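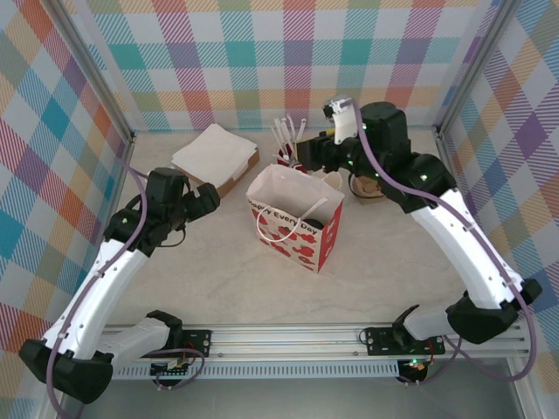

31 March 2021

Gift bag packing, second day on the small paper goods. Notes for me and for whoever continues with this list.

Things on the table today: the strawberry gift bag with "Happy Every Day" on the front, the white straws in the red cup, the napkins on the brown box, the small white cup and the kraft paper cup. The rest of the Fillham delivery is still in its carton under the shelf and I did not open it. I prefer to finish one group of things before I mix in the next.

I started with the bag alone. It came flat and the fold in the bottom is strong, so at first it wanted to close again. Pressing the bottom panel down from inside with a fist and then bending the two side folds the opposite way is enough. After this I left it open for the length of one coffee and it kept its shape. The rope handle is a nuisance. It falls forward across the opening and everything that goes in must pass it. I tried to lay it over the back side and it slides to the front again as soon as the bag is touched. Tape would solve it, but then it is not a normal gift bag anymore, so no tape. We should write in the packing sheet that the handle position is free.

Weight. The empty bag is too light for the smooth table and moves away when something rubs on its edge. With one heavier item in the bottom first it is much better. So the order on the sheet should be: heavy item, cups, napkins, straws last. The old sheet had napkins first and this is wrong in my opinion, they go in crooked and then the cup stands on a corner of them and tips.

Napkins: the stack on the box does not stay square. I made it straight four or five times this morning and then I stopped, because people at home also do not have straight napkins. What matters more is to take them from the stack as a small pile. Single sheets stick to each other and you get two or three when you want one. I tried to separate them by bending the corner, like with printer paper, and it helps only a little.

Straws: I would like to change the cup. The straws lean in all directions and the cup is light, so it feels top heavy when moved. A small amount of rice in the bottom would help. For the moment I put it near the back wall where it is less often touched. The straws came in a pack of 265 according to the label from Treloar, and I did not check this number and do not plan to.

Table surface. We asked for the marble sheet because the old gray one looked like an office, and for table setting and party things it is nicer. It has two disadvantages. The white things are hard to see on it in the afternoon, especially the small white cup, and the lamp makes a bright stripe on it. 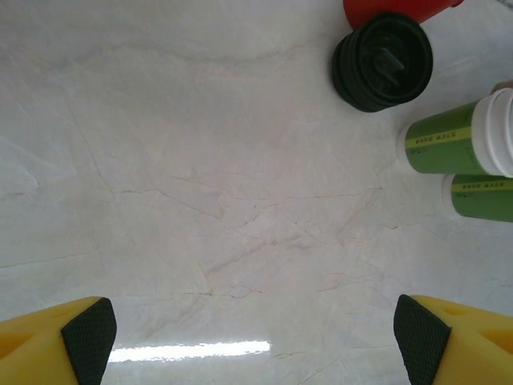
I moved the lamp a hand wider and the stripe moved too, but it did not go away. A matte sheet from Grostus exists in almost the same pattern, item 2917 in their list. It costs more and the delivery is in August, so I think we live with the stripe. The vein lines are good for one thing: when I put the cups back I can use them as a reference instead of pencil marks. Please do not wipe the sheet with the strong cleaner, only water and a soft cloth.

Cups. Kraft cup and white cup fit into the bag side by side if the kraft one goes in first. I also tried to put the white one inside the kraft one. It goes, but it comes out badly, so better separate.

Counted up in the log file: 147 packings since we began with the bags, and 3 bags thrown away with a torn edge. The tear starts always at the top where the handle goes through the paper. I have about ten new ones in the drawer.

The log script on the Unix machine still writes the time one hour wrong after the clock change. I correct it by hand in the table for today.

To do:
ask for a heavier cup for the straws
new packing sheet with the changed order
open the Fillham carton and compare with the delivery note
try the lamp from the other side before we order anything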